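Flestgate Supported Housing Program
Progress Report to the Prilero Fund
Last updated: Jul 23, 2024

Prepared by Nandi Visser, Program Manager
Reviewed by Marthinus Potgieter, Director of Housing Services

Purpose of this report

This report covers the first half of the second grant year of the Flestgate Supported Housing Program. It describes progress against the approved work plan, explains one change to the schedule, and sets out the work planned for the remainder of the year. Financial statements are submitted separately through the Fund's reporting portal and are not repeated in this document.

Background

The program provides furnished rooms and tenancy support to adults leaving temporary shelter. Residents sign a standard lease, pay rent on a sliding scale, and are offered regular meetings with a support worker. Participation in meetings is voluntary and has no bearing on the lease. The grant pays for two support worker positions, room furnishings, bedding and basic kitchen equipment, and a share of building repairs at the Flestgate site. Rent income and the city contract cover all other operating costs.

Occupancy and tenancies

At the close of the reporting period, 39 of the 43 rooms at Flestgate were occupied. Two of the vacant rooms were held for new residents whose lease signings had been scheduled. The other two were closed for plumbing repairs, which are described below.

Tenancy support during this period focused on rent payment plans and benefit renewals. Precious Mahlangu, Senior Support Worker, reviewed the payment plan form with residents and shortened it to a single page. The earlier version asked for information that the intake form had already collected, and several residents had told staff that they found this tiring. The new form has been in use since June. Staff report that first meetings now leave more time for questions about the lease itself, particularly the sections on guests and on notice to enter.

The second support worker position was filled after a longer search than planned. Kagiso Le Roux joined the program from a family shelter and completed orientation during the period. His caseload is being built up gradually and will reach its full size in the next quarter.

Furnishings and linens

The work plan called for a full replacement of bedding on the upper floor and partial replacement on the lower floor. The upper floor has been completed. Each room received a new mattress and mattress cover, two sets of sheets, a blanket and a comforter. Bedding becomes the property of the resident and may be taken along when the resident moves on to other housing.

Dark colors were chosen for most of the sheets after residents were asked for their preferences at a house meeting. White and light-colored items were kept as an option for those who wanted them. The program had previously bought white sheets only, through a hospital supplier, and residents had commented that the rooms felt like a ward.

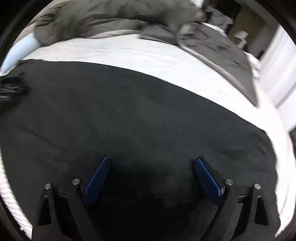 Dark gray sheet with a white textured blanket and a gray comforter.

The linens were bought from Brusteo under a purchase agreement that allows reorders at the same price until the end of the grant year. One delivery arrived with fitted sheets in the wrong size. The supplier exchanged them without charge, but the exchange delayed room preparation on the east hallway. Staff now open and check each delivery before signing for it.

Lower floor replacement will follow once the plumbing work is finished, so that new mattresses are not stored in rooms where contractors are working.

Building repairs

The main repair project is the replacement of supply lines serving the lower floor bathrooms. Akbari was selected as contractor following a written bid process in line with the Fund's purchasing rules. Work began on schedule. When the first wall was opened, the contractor found that the drain line behind it was also badly worn and advised replacing both lines together.

After reviewing the added cost, the Director approved the larger scope. The difference will be met from the building reserve, and no change to the grant budget is requested. The project will, however, finish one quarter later than the work plan states. The program asks the Fund to note this change of schedule. Residents of the affected rooms were offered a move within the building or a temporary rent credit, and all chose to move.

Smaller repairs completed in the period include new door closers on both stairwells, a replacement dryer vent, and repainting of the front office. The laundry room floor was patched but will need to be replaced in the next grant year.

Resident participation

House meetings were held monthly, with minutes posted on both floors. Lwazi Mokgethi, Resident Liaison, has moved the meetings to the early evening so that residents who work day shifts can attend. Topics raised most often were noise after quiet hours, the reliability of the dryers, and the process for requesting a room change. A written room change procedure was adopted in response and is now included in the welcome folder.

Residents also asked for a place to store bicycles indoors. A former storage closet near the rear entrance has been measured for this use. A decision depends on the fire inspector's view of the exit route, and the program is waiting for a date for that visit.

Challenges

Finding private landlords willing to rent to residents who are ready to leave Flestgate remains the most difficult part of the work. Several landlords who had taken part in earlier years have sold their buildings. Ms. Visser has begun meeting with property managers in neighboring districts, where rents are lower but bus service is limited. Some residents are unwilling to move farther from their jobs, and staff do not press them to do so.

Work planned for the next period

The program will complete the lower floor plumbing project, reopen the closed rooms, and carry out the remaining bedding replacement. Mr. Le Roux will take on a full caseload. A resident survey will be conducted using the same questions as last year, and the results will be attached to the year-end report. Discussions with property managers will continue, and any signed agreements will be reported to the Fund as they are made.

Questions about this report may be directed to Ms. Visser at the Flestgate office.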